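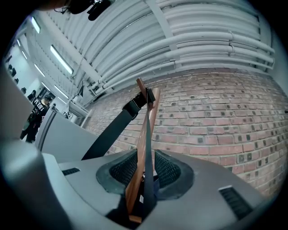
Werkstattbuch Bindung, 27. September 2022

Bilderbuch »Die Uhr am Hafen«, Querformat, Probebände vor Auflage

Stand: Rohbogen von Vatberg sind da, 500 für die Versuche, Rest bleibt beim Drucker bis zur Freigabe. Auflage 1000, Auslieferung im Dezember. Papier Pavness, ungestrichen, leicht gelblich. Laufrichtung an der Lieferung geprüft (Reißprobe und Feuchtprobe am Randstreifen): parallel zum Bund, wie bestellt. Beim letzten Titel war das falsch, darum jetzt immer vor dem Falzen prüfen und im Laufzettel abzeichnen.

Falzen
Erste Lage mit der Maschine, zweite von Hand mit Falzbein. Maschinenfalz bricht an den vollflächig dunklen Stellen leicht auf, sichtbar auf der Doppelseite mit dem Nachthimmel. Handfalz sauber. Zweiter Durchgang mit vorgerilltem Bogen: Bruch deutlich feiner, bei normalem Leseabstand nicht mehr zu erkennen. Rillung gehört also in die Arbeitsanweisung, auch wenn es einen Durchlauf mehr kostet.
Passer der Doppelseiten nach dem Falzen gut, nur die Seite mit dem Zifferblatt liegt am Bund etwas daneben. Der Minutenzeiger läuft genau durch den Falz. Im Datensatz lässt sich das nicht mehr ändern, die Platten sind belichtet.

Heftung
Fadenheftung, Zwirn ungewachst. Bei drei Probebänden die mittlere Lage absichtlich fester angezogen, um zu sehen, ab wann der Faden im Pavness einschneidet. Er schneidet früh ein. Mit normaler Spannung kein Befund. Stichlöcher am Kopf zu nah an der Beschnittkante, Schablone um eine Fadenbreite nach innen versetzt.

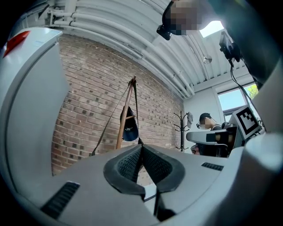 Kwabena Agbeko hält Fadenheftung bei diesem Umfang für unnötig, zwei Klammern im Rücken würden reichen und das Buch ginge genauso flach auf. Dagegen spricht die Zielgruppe: Vorlesebuch, wird an einer Seite hochgezogen, liegt offen auf dem Boden, wird betreten. Klammern arbeiten sich dabei durch den Falz der innersten Lage. Ich habe ihm den geklammerten Vergleichsband vom Frühjahr hingelegt. Bleibt bei Faden, er trägt es mit.

Rückenleimung
Clilto, unverdünnt, dünn aufgetragen, unter Beschwerung getrocknet. Erster Auftrag zu satt, Leim ist zwischen die Lagen gelaufen, Vorsatz klebte auf gut Fingerbreite. Band verworfen. Zweiter Auftrag mit fast trockenem Pinsel, vom Rücken zur Kante gestrichen, in Ordnung.
Gaze vor dem zweiten Anstrich auflegen. In der alten Anweisung steht es umgekehrt, dort bitte streichen.

Öffnungsversuch, jeder Band von Hand, immer an derselben Doppelseite (Parkszene):
Band A, Rücken gerade, ohne Gaze: liegt flach, Rücken wird nach kurzer Zeit weich.
Band B, gerade, mit Gaze: liegt flach, Rücken bleibt stabil.
Band C, leicht gerundet, mit Gaze: federt zurück, für Querformat ungeeignet.
Weiter mit B.

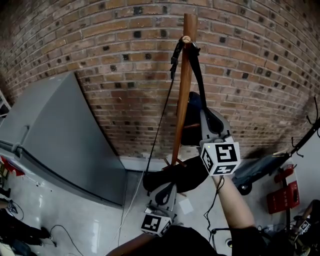 Laut Benedicta Bawa gehört der Öffnungsversuch auch auf die erste und die letzte Doppelseite, dort reiße es bei Bibliotheksexemplaren zuerst, und die Mitte sage über den Vorsatz so gut wie nichts aus. Stimmt. Für B nachgeholt: vorn ohne Befund, hinten hebt sich der Vorsatz am Fuß ein wenig ab. Ursache vermutlich zu schmaler Leimstreifen, beim nächsten Band breiter anlegen und den Abstand mit Abdeckpapier sichern.

Decke
Graupappe von Lüthi, zwei Stärken bemustert. Die dünnere verzieht sich nach dem Kaschieren zur Bildseite hin, Gegenkaschierung gleicht das zum Teil aus. Die dickere bleibt plan, macht den Band aber kopflastig und die Ecken unangenehm hart. Ecken rund stanzen, das hat Dede Dankwa vom Verlag ohnehin gewünscht. Werkzeug für den Radius ist vorhanden, Messer stumpf, zum Schleifen gegeben.
Überzug bedruckt, matt cellophaniert. Auf der blauen Fläche sieht man jeden Falzbeinstrich. Nur mit Teflonfalzbein anreiben und Zwischenlage aus Silikonpapier verwenden.
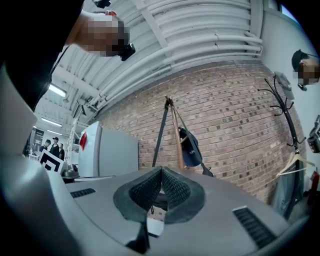 Gelenkbreite mit der dickeren Pappe neu festgelegt, der alte Wert ist zu knapp, der Deckel stößt beim Aufschlagen gegen den Rücken. Eine Pappstärke zugegeben, danach schlägt er frei auf. Die Rückeneinlage bleibt unverändert. Titelzeile auf dem Rücken sitzt damit nicht mehr mittig; Pallavi Dhillon passt den Umschlagdatensatz an und schickt neuen Ausdruck im Maßstab eins zu eins.

Beschnitt
Dreiseitig vor dem Einhängen. Am Vorderschnitt treppt der Block leicht, die inneren Lagen schieben. Pressdruck erhöht, Messer gewechselt, besser. Auf Seite 11 kommt die Seitenzahl dem Schnitt sehr nahe, noch innerhalb der Toleranz. Im Auge behalten, beim Anlegen dort nichts verschenken.

Offen
Bogen von der zweiten Palette auf Farbabrieb prüfen, das Schwarz auf dem Nachthimmel färbte am Finger noch ab.
Musterband B mit breiterem Leimstreifen wiederholen, dann an Dede Dankwa.
Lüthi wegen Lieferzeit der dickeren Pappe anfragen (Mawuli Ofori).
Clilto nachbestellen, der angebrochene Eimer zieht Haut.
Stichschablone beschriften, alte Schablone entsorgen.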